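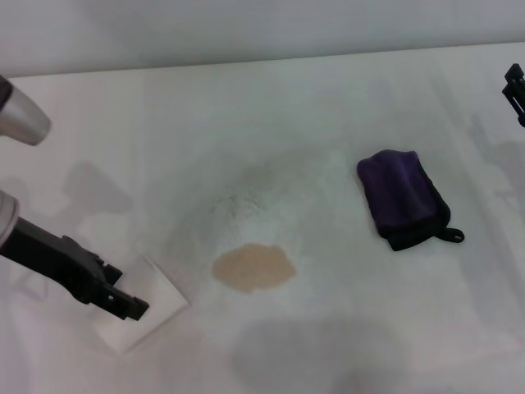

Cómo enseñarle a un robot a limpiar una mancha (y cuándo coger el trapo tú)

24 de septiembre de 2020

Llevo desde marzo intentando que un robot de dos brazos me limpie una mesa. Una mesa, ojo, nada de fregar platos ni doblar sábanas. Me preguntáis mucho si las máquinas ya pueden con las tareas de casa y mi respuesta corta es «a ratos», así que os cuento cómo lo monto yo y luego juzgáis.

Lo que necesitas

Dos brazos con pinza, una cámara que mire la mesa desde arriba y algo con lo que frotar. Yo uso Skomton para grabar las demostraciones y Palov para entrenar, pero vale cualquier pareja de programas que ya conozcas. Para frotar, una manopla de felpa oscura: sobre una mesa blanca la cámara la encuentra enseguida. Con las servilletas blancas pasa justo lo contrario, el borde casi no se distingue y la pinza baja donde no toca.

Paso 1. Prepara la mancha

Empieza con una sola mancha marrón clarita y de bordes definidos. Las motas grises y los cercos difuminados déjalos para más adelante, que el sistema los confunde con sombras (¡y las propias pinzas hacen sombra por todas partes!). Si puedes, pon una luz a cada lado.

Paso 2. Graba las demostraciones

Yo grabé 200 y tiré unas cuantas, me quedaron 194 buenas. Mueve la manopla de sitio entre una y otra, gírala, déjala torcida. Si siempre la colocas igual, el robot se aprende el sitio y no la manopla - me pasó, y perdí una tarde entera mirando cómo agarraba aire.

Paso 3. Agarra por el puño

Esto me lo enseñó Ona Koppel y me cambió la vida. La felpa se aplasta y resbala, el puño aguanta mejor. La trabilla de colgar parece una idea estupenda, pero es pequeña y mi pinza la falla casi siempre.

Paso 4. Frota, levanta, mira

Programa 4 pasadas cortas, aparta el brazo y vuelve a comparar la imagen con la de la mesa limpia. Con el brazo delante no hay comparación que valga. Aprieta poquito al principio y ve subiendo.

Paso 5. Prueba con cosas por medio

Una servilleta al lado de la mancha ya es un examen serio. ¿La aparta? ¿La arrastra? ¿Frota encima tan contento? El mío, las tres cosas según el día.

¿Y entonces, pueden o no?

Con la mancha sola, en mi mesa y con mi luz, sí, bastante bien. En la cocina de mi madre ni lo intentaría. Entre pruebas y ajustes llevo más de 800 intentos y todavía me pongo de los nervios cuando baja la pinza. Para el próximo tutorial quiero probar con manchas secas, que ahí hay que apretar de verdad, y necesito antes unas almohadillas nuevas para los dedos.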